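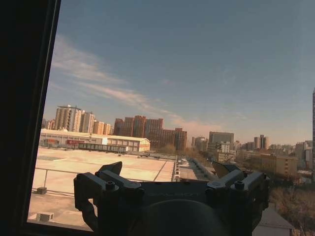 手先の視点で考えるソフトウェア

06/12/2018

ロボットの制御ソフトと聞くと、軌道計算の数式を思い浮かべる人が多いだろう。ところが、Hisbridgeの開発室でいちばん熱く語られているのは、手首のカメラから届く映像の扱い方だ。これがもう、聞けば聞くほど面白い!

手首にカメラを置くと、腕が動くたびに世界のほうが動いて見える。窓に向ければ、何百メートルも先のビル群と目の前の指先が同じ一枚に収まる。遠くの建物は手首を少し横にずらしてもほとんど動かないのに、向きを変えたとたん大きく流れる。この差を使って、カメラの回転と移動を切り分けるのが、同社の認識モジュール「Cornetti」の得意技である。

指先はいつも視野の下側に居座る。そこでCornettiは、関節の値から指の輪郭を計算し、その領域を特徴点の候補から外してしまう。10月の版までは固定のマスクを使っていたため、指を開閉すると縁のあたりで誤対応が出ていた。新しい版では開き幅に合わせてマスクも変わる。評価用の668本の記録を流し直したところ、誤対応の警告が出たのは300本から大きく減ったという。

動作計画を受け持つのは「Holimar」。認識側から姿勢の推定値と一緒に「どのくらい自信があるか」を受け取り、自信が低ければ速度を落とし、見えやすい向きへ手首をひねってから近づく。逆光の窓際でふっと手首を傾ける動きには、つい見入ってしまう。

個人的に心をつかまれたのは、地味な道具のほうだ。ログ再生ツール「Wijesinghe」は、映像と関節角、計画器の判断を一本の時間軸に並べ、好きな時点で止めて計画だけをやり直せる。パラメータを一つ変えて再生、また変えて再生。実機を待つ列がなくなり、回帰試験は1935件まで育った。一晩に600件超が自動で走り、朝には差分の一覧が画面に並ぶ。

残る難題は露出だという。明るい空に合わせると手元が沈み、手元に合わせると空が飛ぶ。次の版では、把持点の周りだけを測光する仕組みをHolimarの側から指示できるようにする予定で、試作のブランチはもう動き始めている。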